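Thread on the 1856 canvass in Bendon township. I have been transcribing the poll books and the loose papers filed with them. Notes as I go, mostly on method.

1/ The Bendon book is a single bound volume plus a folder of tally sheets. The certified return gives 364 ballots for presidential electors. The tally sheets do not add up to that on first pass.

2/ The shortfall is four. All four are on a half sheet that was pinned to the back of the last tally and later filed under road petitions. Tassanee Suksawat found it there while indexing the road papers for Entwistle. The pin holes line up.

3/ So the certified number stands. Earlier typescripts of the return carry the lower figure, and at least one county history copied it. If you are citing Bendon from a typescript, check which one.

4/ A poll book records who voted. It does not record for whom, except where the clerk noted a challenge. Bendon voted by printed party ticket, so preferences come from the tallies only. Please stop matching names to candidates by position in the list.

5/ Two clerks kept the book. Clerk A writes a long s in "Ross" and "Hess" and abbreviates William as Wm. Clerk B does neither. The hand changes after the noon adjournment and does not change back.

6/ This matters for the names. Clerk B spelled by ear. "Zondorbridge" appears as a residence in three different spellings, and I have kept each as written, with the standard form in a separate column.

7/ The Bradisholm precinct is harder. It was split off in September, and its first book reuses sheets ruled for a school census. Column headings should be ignored. The "age" column holds ballot numbers.

8/ Challenges: the Bradisholm clerk marked them with a small cross in the left margin. Most concern length of residence. One concerns naturalization, and the oath is written out in full on the facing page. That page is worth reading on its own.

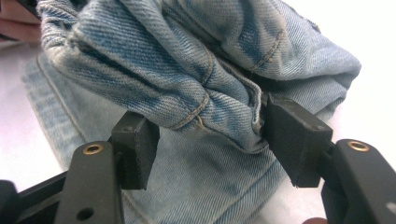
9/ The oath has no signature, only a mark, witnessed by Clerk A from Bendon. Why a Bendon clerk was in Bradisholm on election day I can't say yet. His handwriting stops at noon in the Bendon book, which would fit.

10/ Transcription rules, for anyone comparing files: line breaks kept, superscripts lowered, deletions in square brackets, doubtful letters followed by a question mark. No silent corrections.

11/ Still to do: the Entwistle tallies, which have water damage along the fold, and a check of the Bradisholm oath against the county naturalization docket. Corrections to the Bendon name list are welcome. Send the page and line number.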